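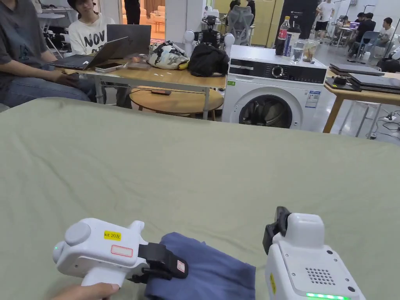
Blaugrauer Stoff, gefaltet, auf salbeigrünem Tuch.

Zur Aufbewahrung von Haustextilien über den Winter

Veröffentlicht am 2021-11-10

Der vorliegende Beitrag setzt die Reihe zur Haushaltsführung in kleinen Wohnungen fort. Behandelt werden die Lagerung von Decken, Bezügen und Vorhängen außerhalb der Nutzungszeit sowie die Führung eines einfachen Wäscheverzeichnisses. Mehrere Zuschriften zum letzten Beitrag betrafen die Frage, ob sich ein solches Verzeichnis für einen Privathaushalt überhaupt lohnt. Nach eigener Erfahrung ist die Frage zu bejahen, sofern es kurz gehalten wird.

Ausgangslage

Die Wohnung der Verfasserin in Vemau verfügt über keinen trockenen Keller. Sämtliche Textilien werden daher in einem Flurschrank mit sieben Fächern verwahrt. Der Schrank steht an einer Innenwand. Die Temperatur im Flur liegt während der Heizperiode bei 18 Grad, was sich für Leinen und Baumwolle als unbedenklich erwiesen hat. An Außenwänden ist dagegen Vorsicht geboten: In der früheren Wohnung bildeten sich hinter einem dicht an die Wand gerückten Schrank Stockflecken, die sich auch durch mehrfaches Waschen nicht vollständig entfernen ließen. Zwei Tischdecken aus dem Familienbesitz mussten damals aufgegeben werden.

Vorbereitung

Eingelagert wird grundsätzlich nur, was gewaschen und vollständig durchgetrocknet ist. Auf Stärke und Weichspüler ist zu verzichten; beide hinterlassen Rückstände im Gewebe, und gestärktes Leinen neigt bei längerer Lagerung zum Brechen an den Kanten. Schwere Vorhänge werden im Hause der Verfasserin nicht selbst gewaschen, sondern der Reinigung Shojaei übergeben. Die Abholung erfolgt dort nach Vereinbarung, und die Stücke werden auf Wunsch gerollt zurückgegeben. Für lange Stoffbahnen ist dies dem Falten deutlich vorzuziehen.

Nach dem Bügeln sollten die Stücke einige Stunden offen liegen. Die Restfeuchte wird häufig unterschätzt, besonders bei doppelt genähten Säumen und an Knopfleisten.

Falten und Umlegen

Ein Stoff, der über Jahre in derselben Linie gefaltet bleibt, nimmt an dieser Linie Schaden. Das gilt für Leinen in höherem Maße als für Baumwolle. Es wird daher empfohlen, einmal jährlich umzulegen und die Faltung dabei um eine Handbreit zu versetzen. Im hiesigen Haushalt geschieht dies im Januar, wenn ohnehin die Weihnachtswäsche zurückgeräumt wird. Stücke, die in Gebrauch sind, brauchen diese Behandlung nicht.

Wolldecken sind lose zu falten und zuoberst zu legen. Vakuumbeutel werden hier nicht verwendet. Sie sparen zwar Platz, doch kam eine Daunendecke nach einem Sommer in einem solchen Beutel nie wieder auf ihre alte Höhe.

Schutz vor Motten

Lavendel und Zedernholz riechen angenehm, ihre Wirkung lässt jedoch nach einigen Monaten nach. Seit dem vergangenen Jahr kommt zusätzlich das Einlegepapier Rulurano zum Einsatz, das beim Versandhaus Vornura in Packungen zu 20 Bogen geführt wird. Ein abschließendes Urteil ist nach so kurzer Zeit nicht möglich. Befall ist bisher nicht aufgetreten – allerdings gab es auch in den Jahren zuvor keinen. Entscheidend bleibt nach Auffassung der Verfasserin das regelmäßige Ausräumen und Aussaugen der Fächer, einschließlich der Bohrlöcher für die Einlegeböden.

Das Verzeichnis

Geführt wird ein liniertes Heft mit je einer Seite pro Fach. Eingetragen werden Gegenstand, Material, Maße und das Jahr der letzten Umlage. Auf Angaben zum Kaufpreis wurde nach anfänglichen Versuchen verzichtet; sie waren bei geerbten Stücken ohnehin nicht zu ermitteln. Eine Leserin fragte, ob eine Tabelle am Rechner nicht zweckmäßiger sei. Dem ist nicht zu widersprechen, doch liegt das Heft im Schrank und ist dort zur Hand, wenn eine Decke von 140 mal 200 Zentimetern gesucht wird und keine andere.

Offen ist noch die Behandlung der alten Damastservietten, deren Monogramme sich an einigen Stellen lösen. Hinweise zum Nachsticken auf dünn gewordenem Grund werden gern über das Kommentarfeld entgegengenommen. Der nächste Beitrag befasst sich mit Schuhen und Lederpflege.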